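# Fixing a removable timber work surface to a perforated bench top

Applies to the 300 mm deep Nudeck boards and to any plain softwood or hardwood board of similar size. The method uses two bolts along the front edge only. It gives a surface that can be taken off in a couple of minutes, turned, sanded or replaced without disturbing the bench underneath.

## What you need

- One board, planed, 18 mm or thicker
- Two M6 bolts with washers and nuts
- 6.5 mm twist drill and a countersink
- Masking tape and a sharp pencil
- Try square
- 120 and 180 grit paper
- Hard wax oil (Borkalmont clear, or whatever you already use)

Check the hole diameter of the bench top before buying bolts. The Stenasau tops take M6 with a little slack. Older tops with smaller holes need M5 and a 5.5 mm drill.

## 1. Choose the face

Lay the board on the bench and look at both sides under a low light. The better working face is the one with the straighter grain. A small tight knot does no harm if it is flush and does not move when pressed with a thumbnail. A loose knot should be run in with thin glue and left overnight, then scraped level.

Check for cup with a straight edge across the width. Up to 1 mm is acceptable if the hollow side faces down, as the bolts will pull the front edge flat. Anything more will rock at the back, where there is no fixing.

## 2. Mark the holes

Do not measure the hole positions. Transfer them.

1. Set the board where it will live and square its front edge to a row of holes.
2. Clamp it at the back.
3. Reach underneath and push a pencil up through one hole near each front corner, turning it until it leaves a clear mark on the underside of the board.
4. Remove the board and find the centre of each mark with the square.

Keep the centres at least 20 mm in from the end grain. On the board used for these notes the left hole fell 61 mm from the end and the right hole 77 mm. The difference comes from the pitch of the bench holes and can be ignored.

## 3. Drill

Tape over the marks on both faces. Drill from the underside until the point just breaks through, then turn the board over and finish from the top. This prevents tear-out on the working face.

Countersink only if you have countersunk bolts. Hex heads sit proud and are easier to remove, but they take up working area at the front corners. Gunhild Overgaard, who wrote the first version of this page, recesses hers with a 13 mm flat bit to a depth of 5 mm. That works well in thick boards and weakens thin ones.

## 4. Sand and finish

Sand along the grain, 120 then 180. Break all edges lightly. Apply two thin coats of oil, wiping off the surplus after ten minutes each time, and coat both faces equally – a board finished on one side only will cup within weeks.

Figured areas take up more oil than straight grain and may look dull after the first coat. The second coat normally evens this out.

## 5. Bolt down

Drop the bolts through from above with a washer under each head. Fit the nuts finger tight, check the front edge against the row of holes, then tighten by a further quarter turn. Overtightening crushes the fibres and bows the bench top between its supports.

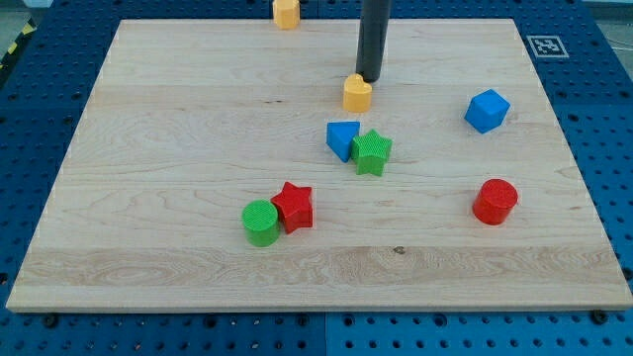 Two bolts are enough for sorting, light assembly and similar work. They are not enough for planing or sawing, where the back of the board will lift. With the bolts kept to the front corners, the middle is left free for loose pieces such as the coloured plastic shapes, and the strip of blue top along the front stays open for other fixings. Leave such a strip if the bench allows it.

## Checks after fitting

- Press down on each back corner. There should be no knock.
- Slide a sheet of paper under the back edge. An even gap is acceptable, a gap at one corner means twist.
- Retighten the nuts after the first week.

Twist can be packed out with card. On a board with a lot of it, use a cork strip from the Pillai liner kit, trimmed to 137 mm and glued to the underside at the high corner.

## Removal

Undo both nuts, hold the front edge and lift straight up. Store the board on edge with air on both sides. If it is left flat on a concrete floor it will take up moisture on one face, and step 1 will have to be repeated before it goes back on.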